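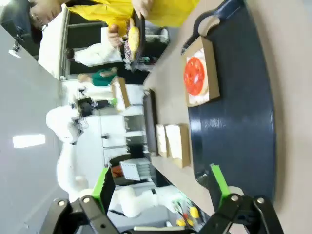

Kraft-board boxes are the usual choice for serving mixed hot and sweet items from one table, and most of the trouble with them comes from the order in which they are set out and filled. The procedure on this page covers a small service: one pizza, a few filled buns and several glazed doughnuts, all boxed individually and moved on trays. It assumes a single table with staff on one side. The pizza is the largest item and should have a large tray to itself at first, with the box standing open and lined, as with the red-topped one on the navy tray. Buns can be brought to the table on a smaller tray while the other boxes are still waiting to be filled.

What you need

One large tray with a raised rim and cut-out handles
Two or more smaller trays
One square kraft box for the pizza
Small kraft boxes for doughnuts and buns
White greaseproof liners, cut to fit each size of box
Tongs or a flat server
A damp cloth and a dry cloth

Step 1. Clear and wipe the table

Wipe the whole surface, then dry it. Water left on the table is drawn into the base of a kraft box and softens it. The base is the part that carries the load, and a softened base will sag when the box is picked up by its sides. Wipe the underside of each tray as well.

Step 2. Fold the boxes

Fold every box before any food is brought to the table. Press each crease flat with the side of the thumb, then open the box and check that the corners stand square. If a corner springs back, fold it past the crease once and let it return. Tabs go inside the wall. A tab left outside will catch on the neighbouring box when the tray is moved.

At Ciltel, where this procedure was first written down, boxes were folded as orders came in. That worked for up to nine boxes. Past that point the person folding could not keep pace with the person filling, and filled items stood uncovered.

Step 3. Fit the liners

A liner should cover the base and rise up the walls. For the pizza box, lay the sheet flat and push it into the corners with the fingertips. For the small boxes, fold the sheet once in each direction first, so that it drops in without creasing under the food. If the liner is printed, put the printed side where it will not sit beneath glaze or sauce.

Two faults are common. A liner cut too small lets grease through at the corners. A liner cut too large folds over the food and lifts topping when it is pulled back. Cut one trial sheet, fit it, correct it, and use it as the pattern for the rest. The sheets we buy from Irnelel come in packs of 63 and are cut down for the small boxes.

Step 4. Arrange the table

Put the large tray nearest the person who will be filling, with one handle towards them. Place a smaller tray along the far edge. Lined boxes waiting to be filled stand on the bare tabletop in between, open side up. Leave a hand's width between the boxes so that each can be gripped without touching the next. 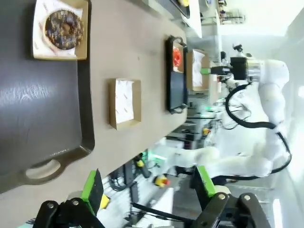
Keep the handles of both trays clear. A box pushed over a handle cut-out has to be moved before the tray can be lifted, and it will generally be moved in a hurry.

Step 5. Fill the boxes

Fill in this order: doughnuts, buns, pizza. Glazed doughnuts keep their surface in an open box for longer than hot food keeps its heat.

Doughnuts. Lift from underneath with the flat server. Tongs mark chocolate glaze and pull off sprinkles. Lower the doughnut into the centre of the box so that no side touches the liner. Keep different glazes in separate boxes, as red glaze will colour anything it touches.

Buns. Set the bun down with the filling level. If the filling is loose, tilt the box towards you and slide the bun in.

Pizza. Slide it from the board in one movement, keeping the board almost flat. A steep angle moves the topping forward and leaves the rear crust bare. The box should be on the tray before the pizza goes in. Do not fill it on the table and then lift it across.

Step 6. Close and move

Leave the pizza box open until the first steam has gone. Closing it at once wets the lid, and the drips fall on the topping. Doughnut boxes may be closed once the glaze no longer takes a fingerprint at the edge.

Carry the large tray with both hands through the cut-outs. A box near one end makes the tray tip, so move it to the middle before lifting. Smaller trays can be carried by one person, provided that the boxes stand away from the rim.

Notes

Box sizes vary between suppliers. The Machala small box is 17 mm taller than the one made by Tavivach, and a liner cut for one does not suit the other. Mark the packs.

Unused liners should be stored flat in their wrapper. Rolled sheets will not lie down in a small box.

For larger services the same order applies, but a second table is needed for folding. Valentin Barbu used that layout for a service of 518 boxes in November, with lined boxes passed across in stacks and separated at the filling table. Stacks should be kept low, as the liners at the bottom crease under the weight.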